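Flemine lance une campagne de collecte de gestes domestiques à la pince tenue en main

Communiqué de presse
11 juin 2026

Flemine, société spécialisée dans les données d'apprentissage pour la robotique de service, annonce l'ouverture de sa première campagne de collecte de gestes chez des particuliers. Menée avec le fabricant d'outillage Javico et l'équipe logicielle de Khaemba, elle doit fournir à un système d'apprentissage des exemples de saisie et de rangement de petits objets dans des logements habités. Le jeu de données qui en sortira porte le nom de Plendotent.

La campagne a débuté en mai par une phase de rodage. Elle entre maintenant dans sa phase principale, avec un objectif de 2000 démonstrations enregistrées et validées pour la première version.

Des tables ordinaires, telles qu'elles sont

Les bras robotisés destinés à la maison sont le plus souvent entraînés en laboratoire, sur des plans de travail unis et avec une courte liste d'objets. Les équipes de Flemine ont constaté que les modèles formés de cette manière perdaient vite en fiabilité devant une nappe à motifs, un emballage brillant ou une surface où plusieurs choses se touchent. Plendotent a été conçu pour couvrir ces cas.

Les démonstrations sont réalisées par des opérateurs formés, à l'aide d'une pince à deux doigts tenue en main et équipée d'une caméra. L'opérateur fait lui-même le geste que le robot devra apprendre : approcher, ouvrir, saisir, déplacer, relâcher. La caméra enregistre la séquence du point de vue de l'outil, le même que celui dont disposera plus tard le bras robotisé. Aucun robot n'est transporté sur place, et une séance peut s'installer dans un salon ou une cuisine sans que l'on touche au mobilier.

« Nous demandons aux foyers de ne rien préparer, explique Hedvig Fjeld, responsable de la collecte chez Flemine. Si la table est encombrée, elle reste encombrée. L'opérateur choisit une zone de travail, vérifie que rien de fragile ne risque de tomber et commence. » 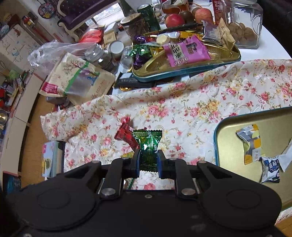
Les confiseries emballées occupent une place importante dans le premier lot de tâches. Elles sont légères, se déforment sous la pression et leurs emballages métallisés renvoient la lumière d'une manière qui change à chaque déplacement de la caméra. Deux bonbons de la même série peuvent en outre se présenter sous des angles très différents selon la façon dont ils sont tombés sur la nappe.

« Un bonbon dans son papier est un objet difficile, indique Tae-yang Hwang, chargé de la modélisation chez Khaemba. Le contour visible n'est pas celui de la partie rigide. Si le système serre au mauvais endroit, il ne tient que le papier. Il nous faut beaucoup d'exemples pour qu'il apprenne où placer les doigts. »

Le protocole prévoit 7 familles de tâches : prélèvement d'un objet isolé, prélèvement dans un groupe, dépôt dans un plateau, dépôt dans un compartiment, retournement, déplacement le long d'une surface textile et dégagement d'un objet partiellement recouvert. Chaque famille est exécutée avec plusieurs vitesses d'approche et plusieurs hauteurs de départ. Les opérateurs ont pour consigne de ne pas chercher le geste parfait. Une reprise ou une hésitation est conservée dès lors que la tâche est menée à son terme, et un champ de l'annotation permet de la signaler.

Les échecs sont eux aussi gardés, dans un ensemble distinct. Ils serviront à apprendre au système à reconnaître une prise manquée et à recommencer sans intervention extérieure.

Un outillage conçu pour la main et pour le bras

La pince a été mise au point par Javico. Sa géométrie reprend celle de l'effecteur qui sera monté sur le bras : mêmes doigts, même course, mêmes patins à l'intérieur des extrémités. Cette correspondance limite l'écart entre le geste humain enregistré et le geste que la machine devra reproduire.

Bendik Lundgren, qui dirige le bureau d'études de Javico, précise que l'essentiel du travail a porté sur l'endurance de l'articulation et sur la prise en main. « Un opérateur peut enchaîner les ouvertures et les fermetures pendant toute une séance. Les premiers modèles fatiguaient le poignet, et cela se voyait dans les trajectoires en fin de journée. Nous avons déplacé la poignée et assoupli la gâchette. »

Les patins sont considérés comme des pièces d'usure. Ils sont inspectés avant chaque séance et remplacés dès que leur surface présente une trace de lustrage. La référence du jeu de patins monté sur l'outil est inscrite dans le fichier de séance — une demande de Khaemba, dont les premiers essais avaient montré que l'adhérence pesait sur la force de serrage apprise par le modèle.

L'étalonnage de la caméra est refait à chaque changement de lieu. L'opération se déroule sur place, à l'aide d'une mire imprimée, et doit être validée par le logiciel pour que l'enregistrement puisse démarrer.

Des séances courtes, chez des foyers participants

Chaque séance mobilise 2 personnes : un opérateur, qui tient la pince, et un assistant, qui annonce les tâches, surveille l'enregistrement et remet les objets en place entre deux démonstrations. L'assistant note également le type de revêtement, l'éclairage et la nature des objets manipulés.

Les remises en place suivent une règle simple. Les objets visés par la tâche sont redistribués de manière différente à chaque essai, tandis que tout ce qui se trouve à l'arrière-plan reste à sa place pendant une série complète, puis peut être modifié pour la suivante. Un pli de la nappe qui se forme pendant le travail n'est pas lissé.

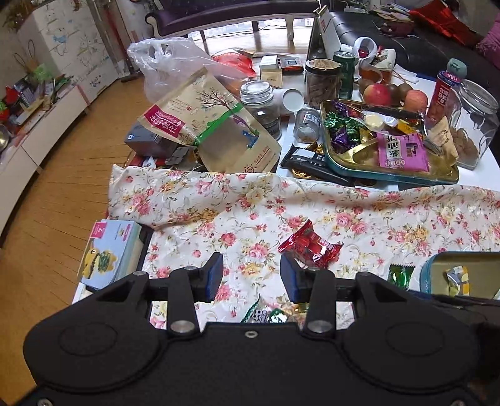
Les foyers sont recrutés par l'intermédiaire d'un formulaire en ligne, après un entretien téléphonique. Ils reçoivent une indemnité forfaitaire et gardent la possibilité d'interrompre la séance à tout moment. Les objets utilisés sont les leurs, ou des articles courants apportés par l'équipe avec leur accord.

Les enregistrements sont chiffrés sur l'appareil de capture avant tout transfert. Un premier traitement recherche les visages, les documents et les écrans lisibles, qui sont masqués. Un relecteur examine ensuite chaque séquence. Les participants disposent d'un délai pour demander le retrait de tout ou partie des images prises chez eux, sans avoir à motiver leur demande.

« La question du domicile a été traitée avant celle de la technique, déclare Sixten Aasen, directeur général de Flemine. Une personne qui nous ouvre sa porte doit savoir ce qui est filmé, qui le regarde et comment le faire supprimer. Le document d'information tient sur une page et il est lu à voix haute au début de la visite. »

Annotation et contrôle

Une fois validées, les démonstrations sont découpées en étapes : approche, contact, prise, transport, dépôt. Le découpage est d'abord proposé par un outil automatique de Khaemba, puis corrigé par un annotateur. Une description courte de la tâche est ajoutée en langue naturelle, en français et en anglais, avec plusieurs formulations pour une même action.

Tài Tiêu, qui coordonne l'annotation, souligne que le moment du contact est le plus délicat à fixer. « Sur un emballage souple, les doigts touchent le papier bien avant de tenir l'objet. Nous avons d'abord utilisé une seule étiquette pour les deux instants, et les annotateurs ne s'accordaient pas. Nous en avons maintenant deux, le contact et la prise effective, et les écarts ont nettement diminué. »

Une partie des séquences est annotée deux fois, par des personnes différentes, afin de mesurer la cohérence du travail. Les désaccords sont examinés lors d'une réunion hebdomadaire et peuvent entraîner une révision du guide d'annotation. Toute révision donne lieu à un nouveau numéro de version, indiqué dans les métadonnées.

La phase de rodage a permis de réunir près de 300 démonstrations. Elles ont servi à régler la durée des séances, à corriger un décalage entre l'image et la mesure d'ouverture des doigts, et à abandonner une huitième famille de tâches — le dévissage de couvercles — qui demandait une seconde main. Cette dernière pourrait être reprise dans une campagne ultérieure, avec une paire de pinces.

Suite du programme

La première version de Plendotent sera remise aux partenaires du projet une fois l'objectif de collecte atteint et le contrôle terminé. Khaemba l'utilisera pour entraîner un modèle de manipulation, qui sera évalué sur un bras équipé de l'effecteur Javico, dans des logements n'ayant pas servi à la collecte. Les résultats de cette évaluation seront publiés, y compris les taux d'échec par famille de tâches.

Un accès destiné aux laboratoires universitaires est à l'étude. Ses conditions dépendront des autorisations données par les foyers, qui sont recueillies séparément pour l'usage interne et pour le partage à des fins de recherche.

À propos de Flemine

Flemine conçoit des protocoles de collecte et des jeux de données pour l'apprentissage de la manipulation robotisée en environnement domestique. Ses équipes prennent en charge la formation des opérateurs, les séances sur site, l'annotation et le contrôle qualité.

À propos de Javico

Javico étudie et fabrique des pinces et des effecteurs de petite taille, pour un usage manuel ou sur bras robotisé.

À propos de Khaemba

Khaemba développe des logiciels d'apprentissage par démonstration et des outils de segmentation de séquences pour la robotique.

Contact presse
Flemine, service communication
Les demandes d'entretien avec Sixten Aasen ou Hedvig Fjeld sont à adresser au service communication, au moyen du formulaire presse du site de Flemine.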